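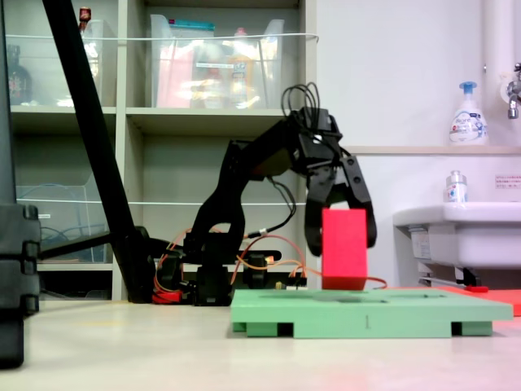

OK so I finished it. Finally. All four of the Tellham books by Anayeli Varela, 2292 pages in the editions I've got, the last of them at one in the morning with my tea gone cold and a work thing at nine. Writing this fast before it all leaks out of my head.

Spoilers for books one and two. Mild ones for three. I'll be careful with four.

If you haven't run into these, they're canal books. Sort of. Alternate history, early 1800s feel, except the rivers were all dug out and joined up centuries ago by people who could talk to water, and now whoever holds the locks holds the country. No battles to speak of until book three. A lot of toll law. I know how that sounds. My sister gave up at the toll law, and she reads everything.

Book one, The Lock at Tellham. Slow. Slow slow slow. We get Hessa, who keeps the night lock and has been hiding for years that she can hear the water, and then a barge comes in with no crew and a trunk of maps on it. Great opening chapter. Then nearly 70 pages of her filling out paperwork about the barge. I almost quit twice. But go back to it after you've read the rest and every single form matters, the name she misspells on the second one especially. I actually said "oh you're kidding" out loud on the bus.

The trunk belongs to Qin, the mapmaker, who is the best thing in the series and doesn't show up in person untill the last quarter. He's rude. He's vain about his boots. He lies to Hessa constantly and always about small stuff, what he had for breakfast, where he bought a pen, and it's only in book three you work out why the small lies are the important ones. I'd read a whole series of just Qin being unpleasant at inns.

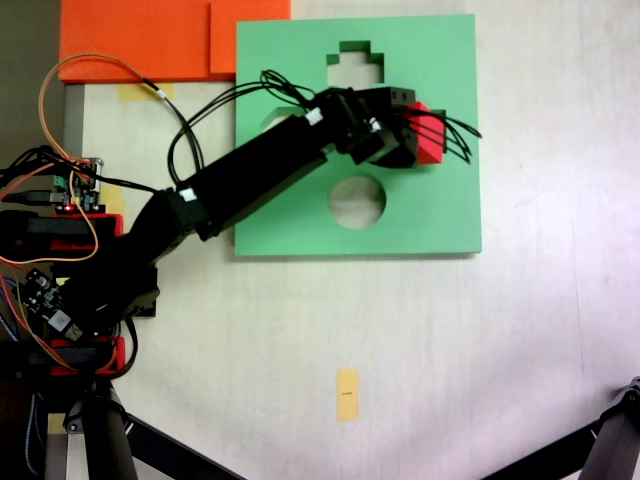
Book two, The Zunda Passage, is where most people get hooked, and yeah, me too. They leave Tellham. Thank goodness. Zunda is a port city built on old flooded locks, half the streets only exist at low tide, and Varela clearly had the time of her life with it. The market under the bridge. The funeral where everybody has to be in boats. The dinner with the harbor judges where nobody is allowed to ask a direct question and Hessa gets through it by talking about fish for three hours.

It's also the funniest of the four. I'd forgotten these could be funny, book one has maybe two jokes.

What doesn't work so well is the romance. There's a lieutenant, he's fine, he has a nice voice and a dead brother, and he and Hessa have all the spark of a damp towel. I kept waiting for him to turn out to be a spy. Not a spy. Just a guy. He goes off to the coast at the end and I can't say I missed him, and when he came back in four I had to flip back and check his name.

Book three I'm going to be a little vague about. It's called Low Water and it's the war one. Shorter, meaner, jumps between five people, one of whom is dead by the time you get his second chapter (you'll see). The siege at the upper locks is the best thing she's written, I think. It's all done through what people are eating. Nobody gives a speech. There's a cook who's in it for one chapter and I think about her a lot.

Some reviews complained that Hessa is barely in it. True. She's in a cell for most of the book listening to pipes. I liked that. I know it's a hard sell, your main character sitting still for that long, but the pipes chapters are where the magic finally gets properly weird, and you see why she was scared of it in the first place. Before that it was all kind of cozy. A nice lady who hears rivers. After Low Water it isn't cozy.
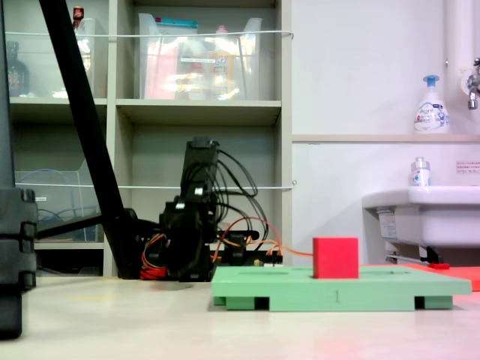 Book 4: The Long Dry

So. The ending.

I went in worried. I'd heard people were split on it and I'd managed to avoid knowing how. And the first 60 pages didn't help, it skips ahead years, everybody's older, Tellham's changed hands again, and Hessa is teaching. Teaching! Kids! In a schoolroom! I wanted boats.

Then the canals start to empty and it's clear nobody did it, there's no villain pulling a lever, it's just what happens when you've held water in one place too long. And the whole book turns into people deciding what they'd let go. Towns vote on it. Some of them vote badly. Qin, who's spent three books drawing a country exactly as it is, has to draw it how it's going to be, and he hates it, and his hands aren't good anymore. The scene where he lets one of Hessa's students ink the coastline, I mean. I had to put it down for a minute.

Does it all pay off? Mostly. The judges from Zunda come back and get one page, that's a waste. The business with the second trunk is never really explained unless I missed it, entirely possible, I was tired. And there's an epilogue I'd cut. Not because it's bad, it's pretty, but the chapter before it ends on the lock gates standing open in the dark and her just walking home, and I'd have been happy to stop right there.

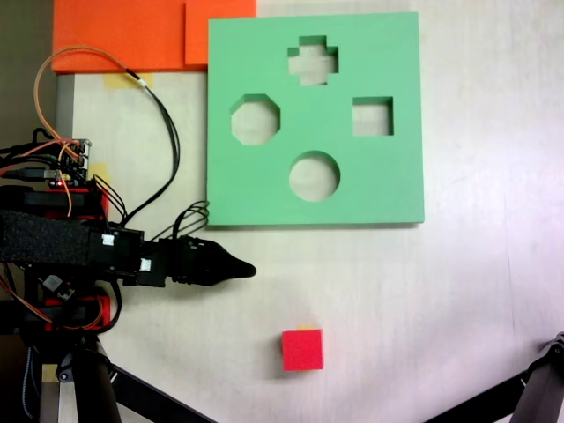 I also think it's a braver book than it gets credit for. It would've been so easy to have Hessa sing the rivers back or whatever. Three books of set up pointing right at it. And she tries something like that, early on, and it goes wrong in a very quiet way, and then she has to go to work the next morning. That got me more than any of the siege stuff.

Where to start if you're curious — book one, sorry. I know people say you can begin with Zunda and you sort of can, but the trunk won't mean anything and you'll wonder why everyone is so upset about a receipt. Skim the tolls if you must. Don't skim the barge inventory.

Editions. I had one and two as paperbacks from Cokcombe Books, the used place by the station, and the spine on two was already going when I bought it. Three from the library. Four I paid full price for, the week it came out in January, and then let sit there for months out of nerves. The maps in the paperbacks are tiny and lose the whole north in the fold. If you can find the hardcovers get those, the endpapers are lovely and you'll be checking them constantly.

Ratings, if you want them, out of 5. Book one a three. Zunda a four and a half. Low Water the full 5, easy. The Long Dry a four that might creep up if I reread.

Next up is something short. Anything. A mystery with a dead vicar in it, under two hundred pages, nobody has a map. Taking suggestions in the comments, and if anyone understood the second trunk please please tell me, put SPOILER at the top so people can scroll past.

Off to bed.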